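Callow Hand Towel with Piped Edge

Item no. 3576
Sold singly or in a set of 3
Page updated 6/1/22

Overview

The Callow is a terry hand towel with a piped edge and a hanging loop. It is made for us by Simanjuntak, a mill that has woven towels since 1960, and it is finished and packed at our Jirthorpe warehouse. Zonier has carried it for more than 14 years with only small changes to the color range.

It is a medium-weight towel. It folds flat enough for a narrow shelf and dries on a hook or bar between uses. Many customers buy it for a half bath or a kitchen sink, and small inns order it by the set.

Details

Fabric: 100% cotton terry, fine rib
Trim: white piping
Loop: white, sewn into the seam
Colors: salmon pink, light green, oatmeal, white
Sets come in one color. To mix colors, order single towels.

The oatmeal color is out of stock and will return in January.

Care

Wash before first use. Machine wash warm with like colors, tumble dry low. Do not use fabric softener, which coats the loops and makes the towel less absorbent. Bleach may be used on the white towel only. The pink may give off a little color in the first wash.

Some lint is normal for the first few washes. If a loop of terry gets pulled, trim it with scissors. Do not tug it.

Folding

Shake the towel out and lay it flat, smoothing any twist out of the fabric. Fold in half lengthwise, then in thirds. For a shelf, place the folded edge toward the front. For a basket, roll it from one short end.
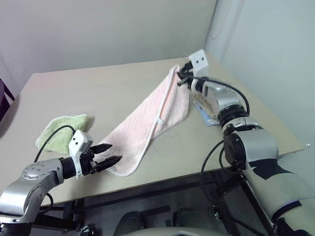 Salmon pink, with white piping and light green behind.

Shipping and returns

Single towels ship in a flat mailer. Sets ship in a box. Unwashed towels may be returned with the order slip for a refund or exchange. Washed towels are accepted only if there is a fault in the stitching or the piping.

Related items

Callow Bath Towel
Callow Washcloth
Callow Bath Mat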